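Notes de l'intervenant, journée portes ouvertes, atelier de manipulation, site de Skullemwood
23 mai 2019
Intervenant : Farzad Ranjbar
Durée prévue : 19 minutes, questions non comprises

Ouverture

Mesdames et Messieurs, au nom de la direction de Gondix, je vous souhaite la bienvenue à Skullemwood. Remercier les représentants des établissements partenaires, puis la délégation de la société Ehlers, qui a bien voulu avancer son déplacement. Rappeler que la visite se fait en deux groupes et que le second rejoindra l'atelier par le couloir nord.

Signaler les issues de secours. Demander que les téléphones soient mis en silencieux. Les questions d'ordre commercial sont à adresser à l'accueil, où un registre est ouvert à cet effet.

Diapositive 1. Le cadre du programme

Le programme Skudico a été engagé en octobre dernier. Il porte sur la manipulation d'objets courants par un bras robotisé, dans un environnement domestique reconstitué. Nos travaux antérieurs concernaient exclusivement des pièces industrielles, présentées dans des bacs normalisés et toujours dans la même orientation. Marquer un temps : une partie de l'assistance vient de l'industrie et connaît bien cette situation.

Préciser que l'équipe compte 14 personnes, réparties entre la mécanique, le logiciel et la conduite des essais. Ne pas entrer dans le détail des financements. Si la question est posée, renvoyer au rapport annuel.

Diapositive 2. Pourquoi la cuisine

La cuisine réunit sur une faible surface des objets de formes, de tailles et de rigidités très différentes. Certains se saisissent par le bord, d'autres par une poignée, d'autres encore se déforment dès que la pince se referme. Il convient d'insister sur ce dernier point auprès du public scolaire, qui suppose volontiers que la difficulté tient au poids.

Nous recourons pour une large part à des aliments factices. Leur forme reste la même d'une séance à l'autre, et les essais peuvent ainsi être comparés entre eux. Citer ici l'échange tenu avec la société Ehlers sur la constitution d'un jeu d'objets commun ; indiquer que la discussion se poursuit et qu'aucun engagement n'a été pris à ce jour.

Diapositive 3. Déroulement de la démonstration

Annoncer que la démonstration se tient dans la salle voisine, derrière la ligne jaune marquée au sol. L'opérateur commente chaque consigne avant de la transmettre. En cas d'arrêt, il procède à la reprise sans que l'intervenant ait à se déplacer ; poursuivre l'exposé normalement pendant ce temps.

Laisser défiler les trois vues suivantes sans commentaire, puis reprendre la parole.
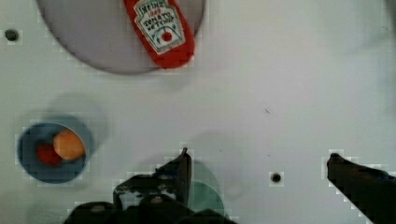
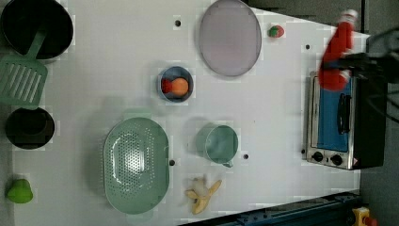
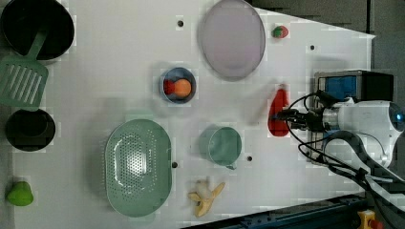

Diapositive 7. La question de la prise

Le choix du point de saisie demeure le sujet principal de nos travaux. Pour un même objet, plusieurs prises sont acceptables, et la meilleure dépend de ce que l'on souhaite en faire ensuite. Revenir à la dernière vue : l'objet rouge allongé est tenu à l'extrémité de la pince et pointe vers le bas, en direction de la tasse. Faire observer qu'une prise de ce type dégage la pointe de l'objet, mais qu'elle laisse peu de surface de contact aux doigts. Comparer avec la deuxième vue, où la peluche rouge s'affaisse au-dessus du petit four. Le logiciel doit alors tenir compte d'une forme qui n'est plus celle de l'objet posé à plat. Inviter les visiteurs à interroger l'opérateur sur ce point pendant la démonstration.

Diapositive 8. Suites et calendrier

Indiquer que les prochains essais porteront sur l'ouverture des portes et des tiroirs. Les établissements souhaitant accueillir une présentation peuvent se faire connaître auprès du secrétariat de Gondix. Les demandes de stage suivent la procédure ordinaire et ne sont pas traitées pendant la visite.

Questions de l'assistance

Répondre brièvement et reformuler chaque question au micro pour les personnes placées au fond de la salle. Sur les délais de mise sur le marché, s'en tenir à la réponse convenue : Skudico est un programme de recherche et aucun produit n'est annoncé.

Inviter ensuite le premier groupe à se présenter à l'entrée de l'atelier, badge visible, et remettre le micro à l'accueil.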